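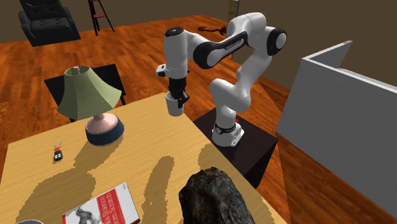
Clirncombe College
Household and Small Business Waste, Unit 4
Handout: Reusable and single-use cups
Module tutor: Wael Abdelaziz

Purpose of this unit

Students will learn to compare a single-use cup with a reusable one over its whole life, from raw material to disposal. The comparison is often presented as simple. It depends on how many times the reusable cup is used, how it is washed and what happens to it when it is broken or lost.

4.1 The break-even point

A reusable cup takes more material and energy to make than a single-use cup. The break-even point is the number of uses at which the two have had the same effect. Washing must be counted each time. A cup washed by hand under a running hot tap may never reach break-even against a light paper cup.

4.2 Return rates

In a deposit scheme, the return rate is the share of cups that come back after each use. Small changes matter a great deal. At a return rate of 80 per cent, a cup is used five times on average before it is lost. At 90 per cent the figure is ten.

4.3 Case study: the Hotlow market scheme

The Hotlow scheme began in July with 3000 cups shared between the traders on Rondel Street. Traders paid a joining fee and received clean cups in crates of 300. The return rate in the first month was 71 per cent. Students should read the Ramalho report, available from the library desk, before the seminar – particularly the chapter on transport.

Preparation for the seminar

Work out the average number of uses per cup at the Hotlow return rate. Bring a written note, of no more than one side, on whether a higher deposit would have improved it.

Late work should be handed in at the department office before 4 pm.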